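Chapter 3
Plates, and Where They Live
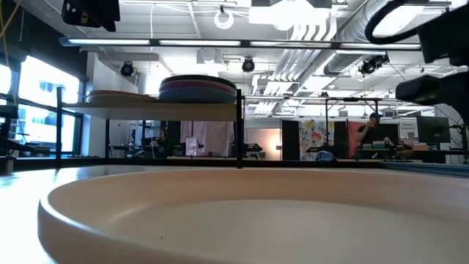

164

I have a soft spot for plates. Cups get all the affection (everybody has a favourite mug, and will tell you so), while plates just get stacked, used, scraped and stacked again. So when Bhavana Mudaliar asked me which chapter of this book I wanted to write first, I said the plate one, and she laughed, and then she gave me a deadline.

In the last chapter we dealt with drawers. You'll remember that a drawer hides things, and that most of our trouble came from forgetting what was at the back. Open shelving gives you the opposite sort of trouble. Everything is on show, all day, and everything on it has to be lifted past everything else. The shelf at the head of this chapter is a good one to start with: a white board on a black frame, a stack of round plates in pinks, reds and blues, and a flatter tan plate next to them on the same board. On the table in front there's a big shallow beige plate with a raised rim. I'd like you to keep that beige plate in mind, as I'm going to keep coming back to it.

3.1 Will it stack?

Let's begin with the question I get asked most at the Trotton evening class, usually by somebody who has just bought a lovely set and got it home. Will it stack? Well, nearly any plate will sit on top of nearly any other plate. What you want to know is whether it will sit there quietly when you take hold of the pile.

A plate touches the one below it in one of two places. Either its foot (the ring or flat part underneath) rests inside the well of the lower plate, or its underside rests on the lower plate's rim. The first kind of stack is called nested and the second is called perched. Nested stacks are low and steady. Perched stacks are tall, and they rock. You can find out which you've got in no time at all: put two together, press gently on one side with a fingertip, and listen. A perched plate clicks!

Shallow plates with a raised rim, like the beige one, are funny creatures. Put a smaller plate inside and it nests beautifully, with the rim standing up round it like a little fence. Put a wider one on top and you have a perched pair straight away. I ate my dinners off a set of these for years, a range called Skellonia that my aunt passed on to me, and I never once got the whole lot into a cupboard without a clatter.

3.2 The flat one on its own

Now for the tan plate. When one plate is a different shape from its neighbours you have a choice to make, and I've changed my mind about this more than once. I used to teach that the odd one goes at the bottom. It's tidy, it saves space, and it's a complete nuisance on the one evening you want it, when you find yourself holding a heap of crockery in the left hand and fishing with the right.

These days I give the odd plate its own bit of shelf if there's room. It costs you a plate's width of board. If you use the thing every week, pay up and be glad. If it only comes out at Christmas, bottom of the pile it goes, and I won't say a word.

3.3 Colour as a label

Coloured plates earn their keep in a shared kitchen. With an all-white pile you have to look at sizes, and sizes are surprisingly hard to judge from the side (try it at 3 in the morning with toast waiting). With colour you just reach. My friends in the flat on Noguchi Street had one colour for each person, and whoever left theirs in the sink had no plate. Rather brutal, I thought, but the sink was always clear.

You needn't go that far. Keep one colour to one size, if your set lets you, and the job is mostly done. Mixed sets from different shops can be sorted this way too, although you may end up with a stray, and strays are dealt with in the section on charity boxes later in the chapter.

3.4 Before you read on

Have a go at this on your own shelf. You'll need some 15 minutes and a dry tea towel.

Take all your everyday plates down and lay them out on the table, on the towel if the top is slippery. Sort them by how they touch, nested or perched, using the fingertip test. Put the nested ones back first, widest at the bottom. Then look at what's left over and decide, plate by plate, whether it deserves its own space. Write down what you decided and stick the note inside the front cover of your Karkmont workbook. We'll be using it again when we get to bowls, where foot rings start to matter a great deal more and where I shall be asking you to measure a few.

If you live alone and own two plates, borrow a neighbour's. I'm quite serious! Sunday afternoon is a good time to ask.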